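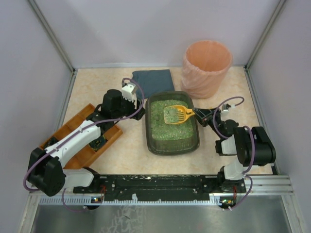
Ticket 747 – Pellets getting everywhere, clumps staying behind
Status: open
Opened by: Janka Hrnčiar
Date opened: 14 September 2019

Hi all, I'm opening this because I've been sweeping green pellets off the floor every morning and I'm getting pretty tired of it. We switched to the Drustolby pellets (the green ones, in the big bag) and the cats took to them right away, so I really don't want to switch back! The trouble is the cleaning. The scoop brings up half the tray with every pass, I shake it, the good pellets mostly stay put on top of the bars, and then the clumps break in two and drop back in. So I end up throwing away a lot of clean litter and keeping a lot of dirty litter.

What I've tried so far:

Shaking longer. Made the clumps fall apart.
Shaking less. Used up a bag way too fast.
Less litter in the box. The clumps glued themselves to the bottom and I had to scrape.
A mat under the front. Helped with the floor, did nothing for the scooping.

Is it the scoop, the litter or me?

Reply from Marek Hájek

Hi Janka! I had the same fight with those pellets back in January, so maybe I can save you some sweeping. Can you tell me how deep you fill the box, how often you scoop, and which scoop you're using? Also, do you pour new litter on top of the old or mix it in? It matters more than you'd think.

Reply from Janka

Deep is a hard one, I just pour until it looks right. Up to my second knuckle, maybe? I scoop once in the evening. New litter goes on top. The scoop is the one we've always had, it came from Pokora with the old clay litter.

Reply from Marek

Okay, I think I see a couple of things. Let me go through mine and you can compare.
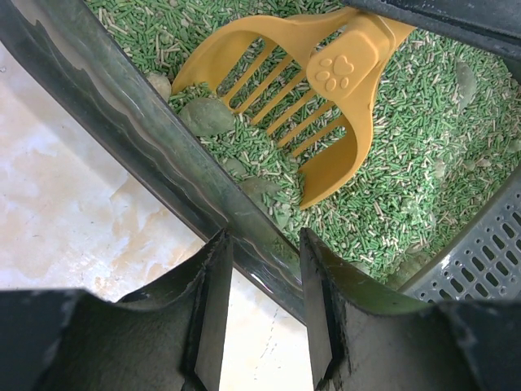 Pellet litter needs wider gaps than clay does, and most of the scoops sold with clay have narrow slots. A little clay grain drops through anything, but a pellet that lands sideways just sits there. Have a look at the yellow scoop with the paw print on it: there are long open slots between the bars, and still you get pellets heaped over the front ends of some of them. So a few riding along is normal and you don't need to chase every last one. What I do is push in low, lift slowly, and tilt the scoop side to side instead of shaking it up and down. The pellets roll until they line up with a slot and go through, and the clump stays in one piece.

Second thing, once in the evening is too long for two cats. The clumps are soft when they're fresh and they get walked on. Try morning and evening for a week – it's a minute's work if you keep the scoop by the box.

Third, mix the new stuff in. If you pour it on top, the old crumbly bits stay at the bottom and that's what turns into glue.

Reply from Janka

I held my scoop up to a pellet and it barely goes through lengthwise, and sideways forget it. So the scoop is definitely part of it. I've ordered a wide one from Mendonça. In the meantime I tried your side-to-side thing with the old one and it's already a bit better, or at least the clumps aren't exploding on me.

Question about the crumbs, though. After 9 days there's a layer of fine green dust in one corner. Scoop it out or leave it?

Reply from Marek

Take it out! I use an old dustpan for that corner, then top up with fresh. When the whole box starts looking crumbly I dump everything, wash it with plain warm water and start over.

Reply from Janka

The new scoop came. Much easier, and the bag is lasting. I still have pellets in the hallway, but I think that's the younger cat, who digs like she's looking for oil. Leaving the ticket open until I've tried the Ronduvlow mat with the deeper ridges.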